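Mehwish Bugti runs the demonstration room at Sarkadov, where two arms now do most of the handling that bench staff used to repeat by hand. The appliance trials began in October with a team of 13, and the team is still 13.

"The job titles stayed the same. The hours in them moved," she says. "Before, a technician opened a door, put something in, took it out and wrote it down. Now the same technician sets up the task and reads the log."

A full set is 100 attempts on one task. Under the Gondgate procedure, each set is reviewed by a person before the next is released.
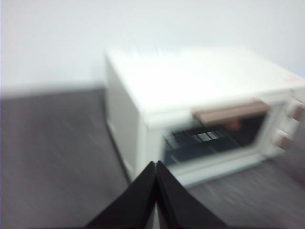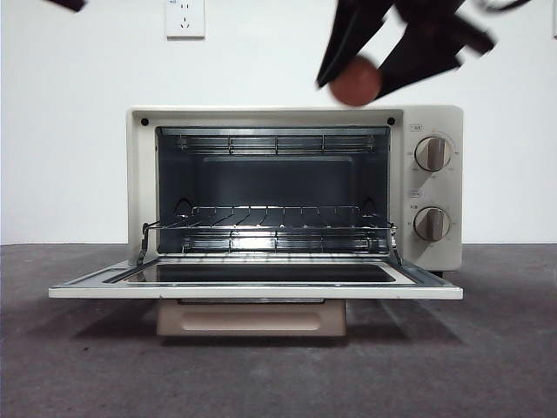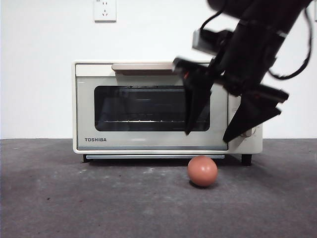
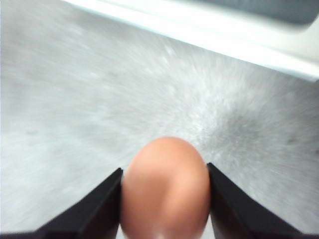 Gripper work at the Sarkadov demonstration room. Last picture: an egg held between the fingers.

Thanakorn Ratanaporn spent six years on the manual bench before moving to setup. He does not miss the wrist strain, but he has reservations. "By hand I knew when a hinge was getting stiff. With the arm I have to go and look for it in the force data, and I have to know that I should look."

Training took 38 hours per person, most of it on fault recovery. Ratanaporn thinks that was too short. "Stopping the arm is easy. Deciding where to restart the task - that takes practice."

Pay grades are a separate matter. Bugti confirms that setup work is still graded as bench work, and that a review is open. Staff have asked for a decision before the second room, Ustwood, comes into use.

"They are right to ask," she says. "I have sent my comments in, and I am waiting as well."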